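Evaluating the Hashmi Bench Kit for Glassware Sorting

Daithí Ní Chonaill
22 Apr 2024

1. Purpose

The department asked whether the Hashmi bench kit could tidy glassware in the first-year teaching lab at Cotport. The kit is sold by Narnska with an arm, a two-finger gripper, a wrist camera and control software called Sirkow. I had it on loan from November and tested it on the items the technicians put away most often.

2. Setting up

Assembly took one afternoon. The printed manual covers the arm well but skips the camera calibration, and I had to get the missing pages from the supplier by email. Sirkow stores each task as a list of taught positions. Speed was limited to 200 mm per second for all glass.

3. Test task

The task was to put glassware and small stands into open-fronted white plastic bins set against the wall. Tall cylinders were the hardest item. The gripper has to come in with one finger on each side and close without tipping the glass, and the wrist camera then has to see past the glass to the bins behind.

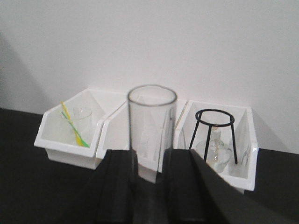 4. Results

The arm completed nearly 300 moves over the loan. Of these, 11 ended with the item dropped or left in the wrong bin. Most were small flasks, where the fingers closed on the neck at a slant. Clear glass against white plastic also gave the camera trouble, and a darker set of bins would be worth trying. Each move took 10 seconds once the position had been taught.

5. Recommendation

The kit is good enough for cylinders and beakers but I would not leave it to handle flasks unattended. If the department buys one, it should ask Narnska for the softer finger pads, which were out of stock during the loan. The taught positions are saved on the lab computer under the Sirkow folder.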